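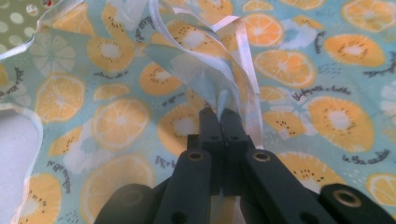 *Fruit-slice print, with a bit of sheer and ribbon on top.*

Thu 6 March

I went to the council meeting in Vambridge last night because the auditor's report on the Rornberg depot was on the agenda. It was item 7 and they got to it just before ten.

The short version is that the depot paid for 385 loads of road gravel over two years and can't find delivery dockets for a good part of them. The supplier was Polat, which has held the contract since the old depot closed. The auditor didn't use the word fraud. The report says "unsupported payments" all the way through, and it recommends sending the file to the anti-corruption office. Council voted to do that, with 3 against.

I've read the whole thing now, all 379 pages, although most of that is copied invoices. Some of them have the same docket number with a different date. A few were approved on a public holiday when the depot was shut. There may be a dull explanation for that -- somebody catching up on paperwork at home -- but the report doesn't offer one.

What bothers me more is that the Poltasstead road still hasn't been resurfaced. It was meant to get a fair share of that gravel. I drive it most days and the shoulder has gone completely near the creek.

The contract itself hasn't been suspended. A motion to do that was put off until the next meeting, on legal advice, and the advice is confidential. I've written to ask for a summary of it and will post the reply if I get one.

The report is at the front counter if you want to read it. They wouldn't let me take a copy home, so bring your glasses and allow an afternoon. Parking behind the library is free after four.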